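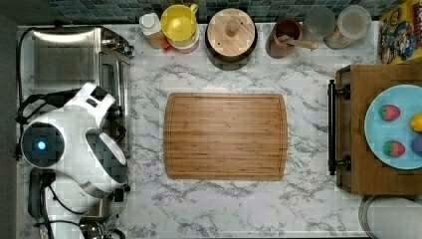

Fig. 1. Kitchen counter with a bamboo cutting board and a toaster oven.

Do Repair Pledges Change What People Throw Out?
Yetunde Eze and Ezequiel Magaña
Aug 17, 2024

The town of Lirkton started its repair pledge in January. Residents sign a card promising to try a repair before replacing any household item, and the town website calls the pledge "a proven way to cut waste." We wanted to know who had proved it. We found no study behind the claim, so we ran a small survey of our own.

We sent a form to people who had signed and got 133 replies. They listed 254 items that had broken since they signed. We asked what happened to each one, and whether the person would have done the same without the pledge.

Only 29 items were repaired. Most of these were bikes, coats and chairs, the kinds of things people were already used to fixing. When we asked about the pledge itself, just three people said it had changed their mind. One of them later threw the item out anyway – the shop in Gromholm had kept it for weeks waiting on a part.
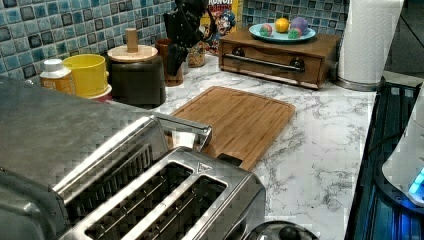

Price came up more than any other reason for not repairing. Several people said the repair shop on Esquivel Street charged more to look at a small appliance than a new one would cost. A plain two-slot toaster is a good test of the idea. You can look down into the slots and see the thin guide wires that run along them, but seeing a part is a long way from being able to buy it, and we could not find a local shop that would quote us for one. A signature on a card does nothing about that.

Our survey has weak spots. People who answer a form about a pledge probably care more than people who ignore it, so the true repair rate may be even lower. We also relied on memory, and we had no comparison group. We tried to get one through the Comitz neighborhood newsletter but too few people wrote back to use.

We would not say the pledge is useless on this evidence. We would ask the town to take the word "proven" off the website until somebody has measured it properly.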